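Does a taped grid really keep a worktable tidy?

I have been reading table-organizing advice again, which is a bad habit of mine in May. The theory going around is that a big bare tabletop invites mess, and that if you divide it into squares with tape, every item gets a square and your brain does the rest. One post promised 80 percent less time hunting for things. Eighty percent of what? It didn't say.

Anyway, blue tape on a brown top, squares all the way back:

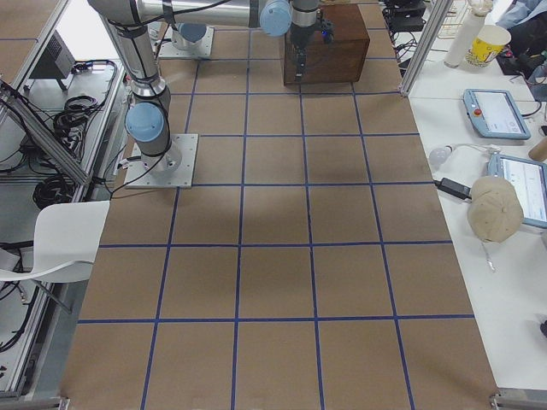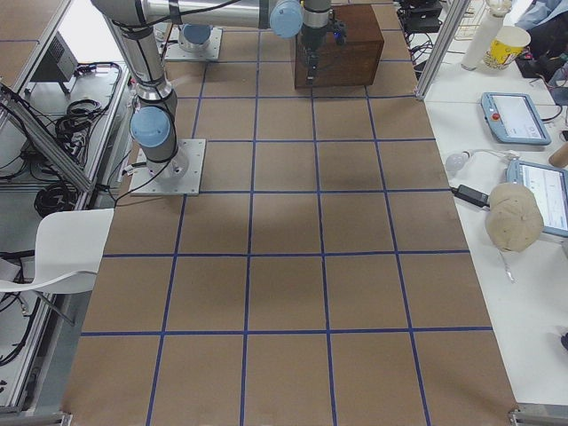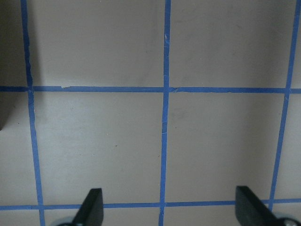
I'll give the grid people one thing. It looks organized before you've organized anything, and I suspect that explains most of its popularity. You lay the tape, you stand back, you feel like a person with a system. Then you have to put your stuff on it, and your stuff is not square.

My first complaint is tape. Everybody says to use painter's tape so it peels off clean, and fine, it does peel off clean. It also peels off when you don't want it to. Drag a box over a strip a few times and the edge starts to lift, then it catches on a sleeve, then you have a ragged little flag sticking up that you will pick at while you're on the phone. I tried the Pondex tape, which claims to stay put for 100 days. Mine had a torn corner by Monday. The cheap roll from the hardware store did no worse.

My second complaint is straight lines. Two strips side by side will look parallel while you're bent over them and then wander off once you sit down. I used a yardstick. It helped some. Brultora sells a layout kit with printed guides, and I read 200 reviews of it (slow evening) and came away thinking that half those people had never taken the thing out of the package.

Then there's the question of what the squares are for. The Benusari method says one object, one cell, and anything that won't fit in a cell doesn't belong on the table. I own a wooden box that would straddle 2 of them no matter how I turned it. Does the box have to go? It's the only thing on my table I use every day. So the box stays and the rule goes, and once one rule goes I start to wonder about the others.

I also notice that grid tables always seem to get photographed with next to nothing on them. Show me one at five in the afternoon with the mail and the scissors and the cup you forgot about. The side table next to mine is where everything drifts now, so I've moved the mess over by a foot.

Rissanen has a felt mat with the lines stitched in, and a few readers have told me it's worth the money. Maybe. I'd want to see it after a winter of use. For now I'm leaving my tape down and pressing the corners flat with my thumb when I walk by.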